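The Gauge at Orum

The gauge at Orum stood on the left bank, 71 metres below the old mill weir, and had been read twice a day for longer than the river authority had kept its own books. Armindo Sequeira inherited the duty in January, together with a key, a waxed notebook and a pair of boots one size too large.

The procedure was printed on a card inside the hut door. The observer was to read the staff at the lower edge of the water, allow for waves by taking the middle of the range, write the figure in pencil, and initial it. The readings were due at seven in the morning and seven in the evening. If the water stood above the red line, the observer was to telephone the office at Breta and then read every hour until told to stop.

The card didn't say what to do if the readings of one's predecessor were wrong.

He noticed it in his second week. The notebook went back 12 years, all of it in the hand of Florêncio Gouveia, who wrote a small upright seven with a bar through it and never crossed anything out. Sequeira had been copying the old figures on to the new forms, as Breta had asked, and had plotted a few months on squared paper to pass the evenings. The summer curves fell away smoothly, as they should. The winter ones rose with the rain and dropped again over the following days. But every peak was flat. Each time the river came up to 120 centimetres it stayed at 120, sometimes for three or four readings, and then went down.

A river may be held at a level by a spillway or by a wide field. He walked both banks with a hand level and a ranging pole and found neither. The banks at Orum were steep clay as far as the bridge, and the first ground that could flood lay well above the red line. The red line was at 121.

He considered the instrument. A staff may slip on its post, but a slipped staff shifts all the readings together. It doesn't shave the top off some of them and leave the rest alone. He checked the bolts anyway. They were painted over, several coats deep, and hadn't been turned.

That left the observer.

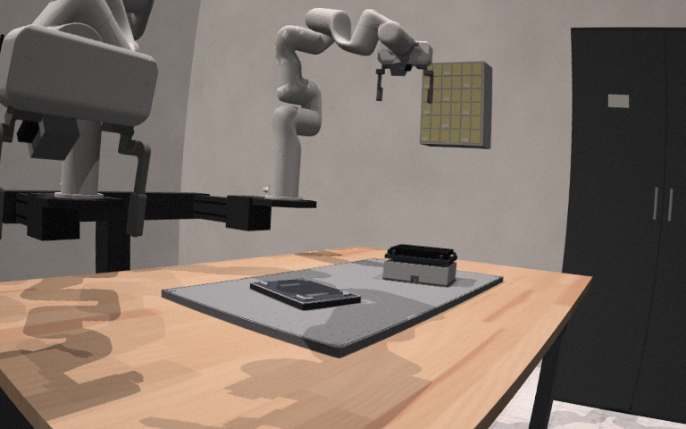 Gouveia lived on the Putora road, in a low house with its back to the river. He was a tall man who had begun to stoop, and he brought out two chairs and set them against the south wall before he asked what the visit was for. Sequeira had the squared paper rolled up under his arm. He unrolled it on his knees and held down the corners.

Gouveia looked at it for some time.

"You have joined the points with a curve," he said. "I would have used straight lines. You don't know what it did in between."

"The flat parts are straight lines."

"Yes."

A lorry went by on the road, loaded with beet. When it had gone Gouveia reached over and put his finger on one of the flat tops, in the fourth winter.

"That one was a hundred and forty-six," he said. "Seven in the evening. By morning it was a hundred and thirty-nine."

"You remember it?"

"I wrote them down."

He went indoors and came back with a second notebook, the same make as the first, with the same waxed cover. It held only the high readings. There were dates, hours, levels, the wind, and on some lines a note of what had come down with the water: a gate, hay, a drowned ewe. Sequeira turned the pages and compared the entries with his plot. They fitted. The rising limb of each flood ran up to the figure in the second book and the falling limb came down from it, and the flat tops were gone.

"Why two books?" he asked.

Gouveia sat down again. He explained it in order, as if giving directions.

In his first year as observer he had telephoned Breta at 123 centimetres. Breta had followed its own card and opened the sluices at Rebelo to draw the river down. The water went through Rebelo in the night and took the lower gardens and the footbridge. At Orum the level fell by nine centimetres. It would have fallen anyway, he thought, by the afternoon. He had written to say so and had received a printed acknowledgement. The next time the river reached the red line he stood in the hut with the telephone in his hand, and then hung it up and wrote 120.

"And if it had gone on rising?"

"At a hundred and eighty it would be in the mill yard. I would have telephoned at a hundred and sixty." He thought about it. "One night I had my coat on."

"The design flood for the new bridge is being worked out from these figures," Sequeira said. "From the first book."

"I didn't know there was to be a new bridge."

"It was in the circular."

"They stopped sending me the circular."

The sun had moved off the end of the wall. Gouveia took the second notebook, squared its edges against his knee, and handed it back.

"Someone in Rebelo will want to know who it was," he said.

"They may want to thank you."

"The ones with gardens, perhaps. I wasn't asked to look after the gardens."

Sequeira walked home by the river path. He reached the hut at ten minutes to seven and waited for the hour, since the card was strict on that point. It had rained in the hills since noon. The water was brown and carrying sticks, and it moved up and down the staff between 116 and 120. He took the middle of the range and wrote 118, and initialled it.

Then he sat at the table and began a letter to Breta. He gave the station number, the period affected and the number of readings in doubt. He proposed that the sluice rule at Rebelo be tested against the corrected peaks before it was used again, and asked who had set the red line at Orum and on what evidence. He didn't give the cause of the error. He wrote that a second record had come to light, and that he had found it to be sound.

At eight he put down the pencil, took the lamp and went out to look at the staff. The water was over the red line by the width of two fingers. He stood there until he was sure of the figure, went back inside, and lifted the telephone.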